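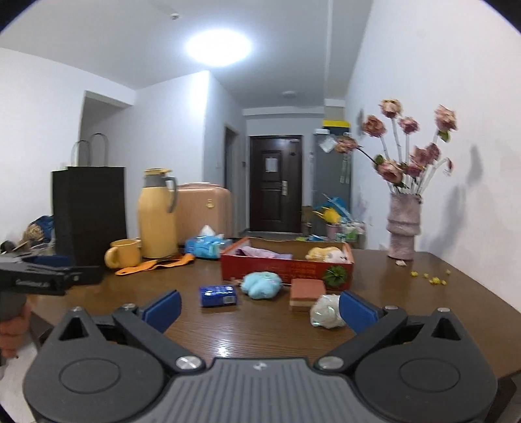 By the Stundport Civic Desk | October | 2 min read

The Stundport Library Board has approved a plan to extend evening hours at the Garnov Street branch, following a review of how residents use the building after work and school. Under the new schedule the branch will remain open until 9 p.m. on weeknights. The change takes effect at the start of next month.

The review drew on 918 written responses from cardholders. A majority asked for later closing times, and many also requested more seating on the ground floor and a quieter area for study. The board stated that both requests will be addressed within the current budget.

Funding for the additional hours will come in part from a grant of $2,000 a month awarded by the Zerouali Foundation, which supports reading programs in the county. The remainder will be met from the library's general fund. No increase in the local library levy is proposed.
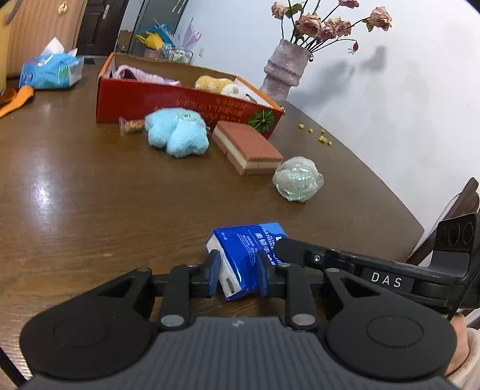
The board also confirmed that the Dandano Reading Room, closed since spring for repairs to its roof, will reopen before the end of the year. Its local history collection remains in storage. Readers who need items from the collection may request them at the main desk and should allow two working days for delivery.

Members discussed the long-term lease on the Garnov Street building, which runs until 2070. The board noted that the lease permits changes to the interior, including new lighting and shelving, with the written consent of the owner. A request for consent has been submitted.

Parking arrangements will not change. The rear entrance will close at 6 p.m. as at present, and evening visitors are asked to use the front doors. Book returns may be left in the outside drop box at any hour.

The full schedule is available at all branches. Comments may be submitted in writing to the board office before its next meeting.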